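Cuaderno del taller, martes 10 de marzo

Sigo con la comparación de pinzas. Ayer me quedé a medias porque la muñeca del brazo derecho daba un error de par cada vez que la orientaba hacia abajo, y al final era la carga útil mal metida en el controlador (seguía puesta la de la pinza anterior, con su adaptador y todo). Corregido el peso, recalculado el centro de masas y adiós error. Lo dejo escrito porque ya me ha pasado 2 veces y me fastidia mucho perder una mañana por eso.

Hoy tocaba la Skolener en el derecho y la de siempre en el izquierdo, sin moverlo apenas, para que no estorbe. Hatice quería empezar directamente con los cajones del mueblecito de roble, pero la convencí de hacer antes los objetos sueltos, que para eso los tenemos en la mesa desde la semana pasada. Orden de la tanda: botella, limón, caja de aperitivos, y los tiradores si da tiempo.

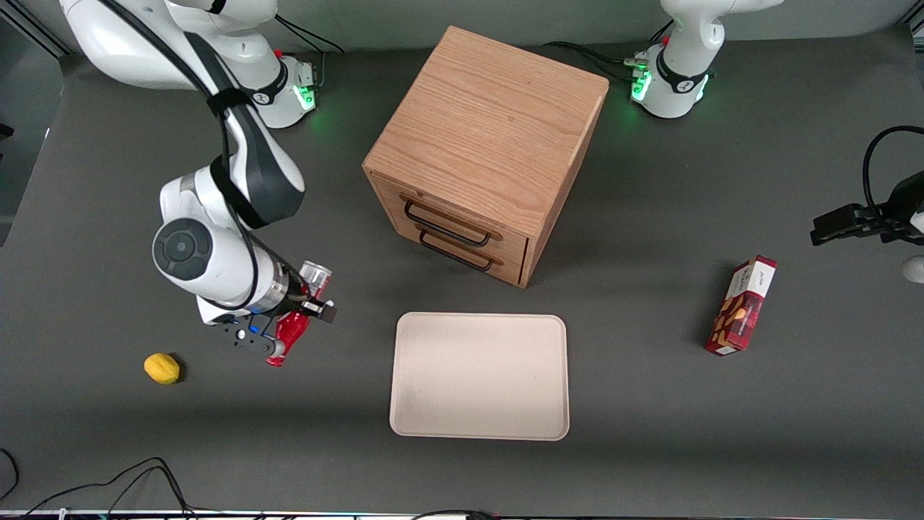 Notas: Cleiton Leite / Revisa: Hatice Akbulut / Banco 4

La botella roja es la que más guerra da, y me encanta precisamente por eso. Es brillante, resbala, y en cuanto la inclinas el peso se va hacia la base y la pinza tiene que aguantar el giro con muy poca superficie de contacto. Con los dedos de serie hicimos 50 agarres y en 23 la botella rotó algo entre los dedos durante el traslado. ¡Casi la mitad! Caerse, caerse, no se cayó ninguna, pero si luego quieres dejarla de pie en la bandeja, ese giro te mata.

Đạt dice que es cuestión de fuerza y que subamos el límite. Yo creo que es más la goma de las yemas, que es dura y lisa. Subimos la fuerza un punto para darle el gusto y mejoró un poquito, aunque no tanto como él esperaba (me debe un café). Mañana pruebo las almohadillas blandas de Ersoy, si aparecen, porque en el armario no están y Radymyr jura que las devolvió.

El limón, sin historia. Entra bien si la aproximación es vertical. En diagonal un dedo lo toca antes que el otro y lo manda rodando, así que he bajado la velocidad de cierre en el tramo final y con eso va.

La caja de aperitivos la hemos dejado para la pinza izquierda, que tiene los dedos en paralelo y viene de lado muy cómoda. Cuidado con la fuerza aquí: el cartón cede enseguida y el sensor se cree que ya ha cerrado del todo.

Cajones: solo una prueba rápida, al final. El tirador es un asa metálica horizontal y con la muñeca girada entra un dedo por detrás sin problema, pero al tirar el mueble entero se viene detrás. Hay que lastrarlo o pegarle algo antideslizante por debajo. Hatice vota por lastre y yo por lo que encontremos antes.

Otra cosa, los cables. El que va sujeto a lo largo del brazo derecho me tiene un poco nervioso en las posturas con el codo muy cerrado, va justo. Le he dado algo más de holgura en la muñeca y he limitado la articulación 6 por software mientras tanto. Walid, si lees esto antes de que llegue yo: no quites ese límite, por favor, y si necesitas el recorrido completo, suelta primero la brida del codo.

Pendiente:
buscar las almohadillas de Ersoy
repetir la tanda de la botella con la misma trayectoria, sin tocar la velocidad
preguntar a Stedus por el tiempo de entrega de los dedos largos (dijeron abril)
guardar la configuración del controlador con un nombre decente, que «prueba_buena_final2» ya existe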